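3.2 Why the container matters

We began this part of the study expecting the objects to be the interesting half of tidying. The baskets won us over within a month! In the Dullport households, people rarely spoke of "putting things away" in general. They spoke of where a thing lived, and very often it lived in a woven basket – open at the top, easy to reach into, and light enough to carry from room to room with one hand.

Of the 584 put-away events in our diaries, 390 ended in an open container of some sort, well ahead of drawers and shelves. Small soft items made up a large share of these. Participants dropped them in with hardly a glance, while hard or breakable things were set down with care, usually near a corner. We find this difference delightful, and it held up in the Ginting homes as well, where kitchens were smaller and baskets often shared the counter with food.

Shape seems to play a part. A low basket with walls that lean outward offers a wider opening than its base would suggest, and a thick rim gives the hand something to find without looking. Seventeen participants brought up the rim without being asked, and several ran a thumb along it as they talked. Figure 2 shows a basket of this kind next to a small, soft item. Section 3.3 turns to what happens once a basket is full, when the easy habit of dropping things in gives way to sorting, stacking and a fair amount of grumbling.

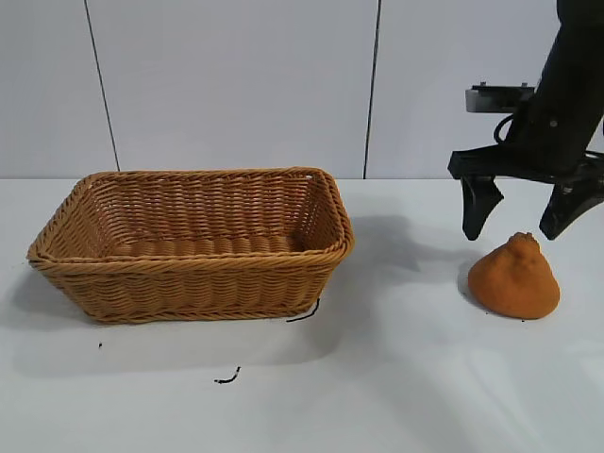

Figure 2. Rectangular woven basket, empty, with a soft orange object to its right on a white tabletop.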